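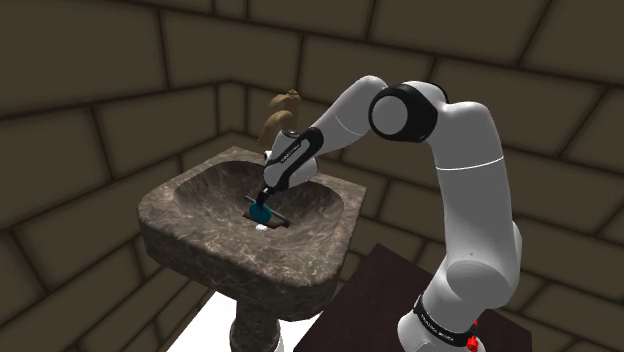
Trirnside Repair and Reuse Program
Progress report, second period
Prepared for the Probert Community Fund by Elin Edwards, program coordinator

Summary

The program is on track against four of its five targets. The fifth, evening opening hours, has slipped and we are asking to move it into the next period. Spending is slightly under budget, mostly on wages, as explained below. We have had no injuries and one complaint, which has been closed.

What we were funded to do

The grant covers the set-up and first year of a neighbourhood repair workshop and tool library in the old seed store at Trirnside. The agreed targets were to fit out the workshop, build a lending collection, run regular repair sessions, train local people to lead those sessions, and open at least one evening a week. The first report dealt with the lease and the building work. This one covers the period from the end of the fit-out to the end of May.

Repair sessions

Repair sessions have run every Tuesday from 10 am, apart from one week when the power was off in the whole street. People book by phone or walk in. We had planned on bookings only, but walk-ins made up so much of the demand by the third week that we now hold back half the benches for them.

Small appliances are the most common thing brought in, followed by clothing and then bicycles. Toasters, kettles and vacuum cleaners account for most of the appliances. We don't open microwaves or anything with a sealed refrigeration system, and we've put a sign on the front door to say so, as a few people had carried heavy items some distance before being turned away.

Where we can't fix something on the day, the owner takes it home with a note of the part needed. Some come back with the part and some don't. We don't have a good record of how those cases end. From next period the front desk will ring people after a month and write down the result.

Clothing repairs have grown faster than expected. The two sewing machines are in use for the whole session and there is usually a wait. We bought both second-hand and one has already needed a new belt. A third machine is included in the request at the end of this report.

Tool library

The lending collection opened with garden and hand tools, and power tools were added once the insurance was confirmed. Members pay a yearly fee, with a lower rate for concession card holders. As of the end of the period there were 47 paid members.

The most borrowed items are the carpet cleaner, the long ladder, the hedge trimmer and the post-hole digger. The carpet cleaner is booked out well ahead. It comes back dirty more often than anything else we lend, and cleaning it takes staff time we hadn't allowed for. We have started charging a refundable deposit on it, and returns have improved.

Two items have not come back, a cordless drill and a set of sash clamps. We've written to both borrowers. The drill will be claimed on insurance if there's no reply by the end of next month. The clamps fall under the excess.

Catalogue and bookings are handled through Plena, the lending software named in our application. It does what we need for loans. It doesn't handle the repair bench bookings well, and we have gone back to a paper diary for those. We looked at paying for the extra module and decided against it for now.

Training

The target was to train local people to lead a repair bench without a staff member beside them. Seven people have finished the training and four more are part of the way through. Fuseini Acheampong, our workshop lead, wrote the course and teaches it himself. It covers electrical safety, using the test equipment, basic fault finding, and how to talk to an owner about something that isn't worth fixing. That last part was added after the first group asked for it.

Each trainee works alongside Fuseini for several sessions before being signed off. Two of the people who started have dropped out, one for a new job and one for health reasons. Both have said they may come back.

Electrical testing and tagging can only be done by someone with the right ticket. At the moment that is Fuseini alone, and when he's away we can't return any mains appliance. This happened twice in the period. We have booked the bench leaders who want it into a testing course, and expect at least two to hold the ticket by the end of the next period.

Evening opening

We have not met this target. The plan was to open on one evening a week until 8 pm. Two things held it up. The outside lighting along the side path was not working when we took over the building, and the landlord's electrician has only recently replaced it. The second is staffing. We advertised the part-time evening supervisor job twice. The first round brought in no one with workshop experience. In the second round we made an offer, and the person accepted a full-time job elsewhere before starting.

We have since changed the job so that it combines the evening shift with some daytime hours. Interviews are under way. We ask the Fund to agree to move the evening target to the next period, with no change to the total grant.

Building

The fit-out is complete apart from minor items. The benches, shelving and extraction fan are in. The accessible ramp was inspected and passed. There is still a leak over the back storeroom in heavy rain, which the landlord has patched once. We keep nothing below it for the time being.

The heating is poor. The old seed store has a high ceiling and no insulation, and on cold mornings the sewing table is hard to work at. We have moved it to the north-facing windows, where it gets the sun. Zengate Heating came to look and quoted for two radiant panels over the benches. That cost is in the request below.

Parking has been raised by the shop next door. Their complaint was that our visitors were using their loading bay on session days. We painted a line on our side, put directions on the booking confirmation, and spoke to the owner in person. She has told us she is satisfied.

Budget

Overall spending is under budget for the period. The difference is almost all from the evening supervisor wage, which has not been drawn. Tools and equipment came in close to the planned amount. Consumables, mainly fuses, cable, thread and cleaning products, ran roughly 12 per cent over. We think this will continue at the current number of sessions and have adjusted the forecast.

Insurance rose when power tools were added to the lending collection. We knew it would go up but had the timing wrong in the original budget, so part of next period's cost has landed in this one. It evens out over the year. The full statement is attached separately.

Income from memberships and donations at repair sessions was higher than forecast. Donations vary a lot from week to week and we would rather not rely on them.

Risks

The main risk is still how much of the work depends on one person. If Fuseini were away for more than a fortnight, the electrical bench would close and training would stop. The testing course deals with the first of these. For the second, he is writing up his course notes so that someone else could teach from them. About half the notes are finished.

The lease has a break clause at the end of the second year. The landlord has given no sign of wanting to use it. We will raise it with him early so that any move could be planned properly.

Next period

Appoint the evening supervisor and begin evening opening.
Have at least two more people qualified to test and tag.
Start follow-up calls for repairs not finished on the day.
Sign off the four current trainees.
Finish the written course notes.
Get the storeroom roof properly repaired.

Requests to the Fund

We ask the Fund to agree to the new date for evening opening, and to let us move part of the unspent wage money to equipment. This would pay for the two radiant panels and a third sewing machine. Quotes for both are attached. If the Fund can only agree to one, we would put the heating first, and order it before the cold weather sets in.

Elin Edwards
Program Coordinator, Trirnside Repair and Reuse Program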